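21 September 2021

Woke before the alarm again and lay there listening to the rain on the porch roof, which is a sound I have missed more than I knew. We had such a dry August that I'd begun to think of rain as something other people got. The grass is still the color of toast, but the fig by the back steps has perked up already and I could swear it has put out a new leaf since Sunday.

I had promised myself that today I would finally sit down and sort out the bread. I say sort out as if it were a drawer, but that is how it has felt since April, when I started baking in earnest and began writing everything down on the backs of envelopes. There are envelopes in the cookbook, envelopes under the fruit bowl, and one in the glove compartment of the car that says only "more water, less hope." I have no idea what I meant by that but I have kept it.

So I made coffee, cleared the end of the kitchen table and started copying it all into the green notebook. I weighed flour while I was at it, because there was no sense in sitting next to an empty bowl all morning. The recipe I keep coming back to makes one big loaf, 871 grams of dough when I've scraped the bowl properly, and I know that's a silly sort of number to aim for. It was what the scale said the very first time it came out well, and I've been superstitious ever since. My grandmother never weighed a thing in her life. She used a chipped blue cup, and when the cup finally broke her bread was exactly the same the next day, so I suppose the cup had nothing to do with it and neither does my 871.

The starter came from the bakery on the corner, Younis, back when they were giving away little jars of it by the register. I fed it faithfully for a month and then forgot it for the better part of two weeks when I was down with that cough, and it forgave me, bless it. It smells of green apples when it's happy and of nail polish when it isn't. This morning it was apples. I took that as a good sign for the day and stirred in the rye.
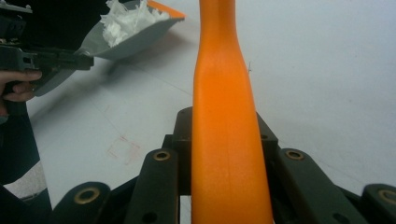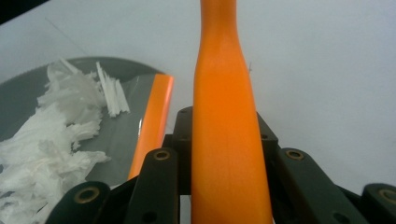

A note was waiting from the other reader on the Grikness baking list, who signs off only as Plum, and who had read my long moan about flat loaves: I think you are rushing the second rise, my dear, and I say so as somebody who rushed it for years. Put the dough in the fridge before supper and don't look at it until breakfast. You will sleep better and so will the bread.

Well! I laughed out loud at that, all by myself in the kitchen, and then I read it again and felt a little caught out. I do rush it. I get to four in the afternoon, and the light starts going gold on the wall over the stove, and I want the thing in the oven so the house will smell of it by supper. I've always been like this. I used to open the oven door on cakes, too, and I was told about it often enough.

So I've done as I was told. The dough is in the refrigerator now, in the big yellow bowl with a plate on top, taking up the shelf where the milk usually goes. The milk is in the door, the mustard is on the counter, and I have apologized to both. I wrote back to Plum and said thank you, and that I'd report tomorrow, and then I added three more paragraphs about the fig tree that I don't suppose anybody needed.

After lunch the rain let up and I walked down to the mill shop for more flour. It's 38 minutes there if I go by the creek, a bit longer coming home with a bag on my shoulder, and I was glad of every one of them. The water is moving again under the footbridge. There were ducks, very pleased with themselves, and a heron standing so still in the reeds that I took it for a post until it turned its head and gave me a look I felt I deserved. I stopped on the bridge a good long while. It's funny how a person can go a whole summer walking past a place and only see it properly once the weather changes.

They had the stone-ground wheat back in at the shop, and I bought a small bag of the spelt as well, though I've never had any luck with it. The spelt dough spreads out like a puddle whatever I do. I asked at the counter if there was a trick to it, and was told to use a tin and stop fretting, so that makes two people in one day telling me more or less the same thing about my nature. I didn't mind. I bought a ginger cookie and ate it on the way home, in the part of the lane where the hedge keeps the wind off.

Supper was soup, the last of the tomato, with the heel of Saturday's loaf toasted in the pan with butter. That was a good loaf, that one. The crust had gone a deep chestnut brown and the inside had those uneven holes you never get when you're trying for them. I looked it up in the envelopes afterward, hoping I'd written down what I did, and of course there was nothing. I must have been enjoying myself.

I copied out 12 recipes in the end, which leaves the seeded rolls, the potato bread and that strange business with the beer. They'll keep. My hand was cramping, and besides, I'd come to the envelope with the grocery list for last Christmas on the other side, and that sent me off for half an hour thinking about who sat where and whether we really needed both kinds of cranberry. We did, I think.

It's a little after nine now and raining again, softer than this morning. I've been to the refrigerator once. I only touched the plate, I didn't lift it. I've set out the heavy pot and the good towel for the morning and put the razor blade in its saucer where I won't go hunting for it half asleep. Must remember to buy more parchment, and to bring in the chair cushions, which are out there on the porch and soaked through by now, poor things.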